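Brakanow (company)
By Lorna Geddes
Updated July

Brakanow is a video game developer and publisher best known for the puzzle game Jirar. The company was started by Dougal Tosh and two former classmates in a rented office above a print shop. It makes games for phones and tablets, and for a short time also made games for desktop computers. It became a publicly traded company after the success of Jirar and was later bought back by its founders.

History

Tosh had worked as a programmer on sports titles before leaving to form the company. Its first product, a card game called Baner, was sold for a one-time price and did poorly. The founders kept the studio going with contract work, mostly menu screens and sound tools for larger developers. Baner was released again the next year as a free download with paid card packs, and this version earned enough to let the company drop its contract work.

Jirar followed two years later. Players slide colored tiles around a ring to clear them before the ring fills up. The first release had 100 levels, and new ones were added every other week. The game was first offered only in Canada and New Zealand while the difficulty was adjusted, and several early levels were removed after players gave up on them in large numbers. By the time of the worldwide release the staff had grown to 73.

Public offering

The company sold shares to the public in the spring after Jirar reached its peak audience. The filing listed 182 full-time employees and showed that nearly all revenue came from a single game. Several analysts pointed to this as a risk. The shares closed below the offering price on the first day and did not return to it during the time the company was listed.

Tosh remained chief executive through the offering. He held the largest single stake, followed by Nowicki, an investment firm that had put money into the studio shortly before Jirar came out. Nowicki sold most of its shares when the first lock-up period ended.
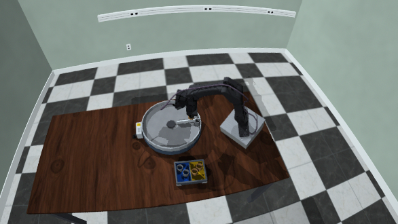

Simulated robotic arm over a round tray on a wooden table.

Return to private ownership

Revenue from Jirar fell for six quarters in a row. A sequel, Jirar Rings, drew many downloads, but most of its players came over from the first game and total spending did not rise. The desktop division was closed, and a planned office in Montreal was never opened.

The founders then offered to buy the outstanding shares with the help of a bank loan. The board turned down the first offer as too low. A second, higher offer was accepted, and the shares were taken off the exchange that winter. A group of small shareholders sued over the price - the case was settled before trial and the terms were not made public.

Games and business model

All of the company's current games are free to download. Money comes from extra moves, extra lives and, in Baner, packs of cards. Advertising was tested in Jirar and removed after a few months. It was brought back later as an option, with players able to watch a short video in exchange for a life.

Jirar has had 748 levels since its last major update. Older levels are sometimes redrawn or made easier, and the numbering has changed twice as a result, so level guides written for early versions often do not match the current game.

Reception

Reviews of Baner were mixed, with most critics praising the artwork and finding the rules hard to learn. Jirar was received more warmly. Reviewers liked the short rounds and the sound design, and many complained about sharp jumps in difficulty that seemed meant to sell extra moves. Jirar Rings was widely described as too close to the original.

See also
Free-to-play
Tile-matching video game
Initial public offering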